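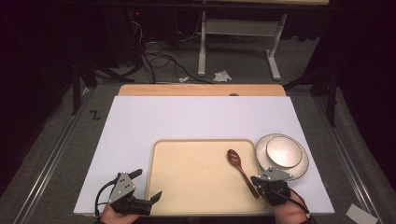
Teaching by hand: what we learned collecting table-setting demos
Speaker notes, January 29, 2020
Print this page | E-mail this page

OPEN
Thanks, short intro. Dankwa project, Manddale site. 15 minutes plus questions so keep moving.
Ask the room: who has driven an arm by remote? Who has held the gripper themselves? Wait for hands.

WHY HAND-HELD
- Started with remote control on the Korgate arm. Fine for big moves. Spoons were misery.
- Operator can't feel the handle touch. Squeezes too late, or squeezes the tray.
- So: take the grippers off the arm, put one in each hand, do the job yourself. Record finger opening and hand path.
- First useable demo same afternoon. Say that slowly, people like it.

THE TASK
- Spoon, tray, plates. Two hands. Boring on purpose.
- Spoon handle is thin and sits low in the tray, so fingers come in at a slant. Coming straight down hits the rim.
- Left hand has to do something. New people let it float. Tell them to steady the tray or keep it well back.
- Plates stacked a bit off center, leave them that way! Neat stacks every time = robot that only knows neat stacks.

NUMBERS (don't read all of them)
- 242 demos kept. 30 thrown out, mostly cable snags and hands going too fast.
- 19 of the kept ones have a fumble and a recovery. We were going to cut these. Glad we didnt.

THINGS THAT WENT WRONG
- Cables. Route them back along the wrist. Still catch on the board.
- People move like people. Wrist flips no arm can copy. Make them try the arm first so they know its limits.
- Looking away mid grasp. Head view is half the data, keep eyes on the spoon.
- Tired after 30 min. Swap.

REMOTE VS HAND
Not saying drop remote. Use it for reach limits and for fixing what the trained arm gets wrong. Hand-held for bulk. Itodton group does the reverse, ask them about it at the break.

NEXT
Forks in May. Same tray. Maybe a lid if theres time.

Stop here, take questions. If asked about force sensing: no, not yet.

Filed under: Talks & Slides, Robot Learning
Contact us | Copyright 2020 Dankwa | Back to top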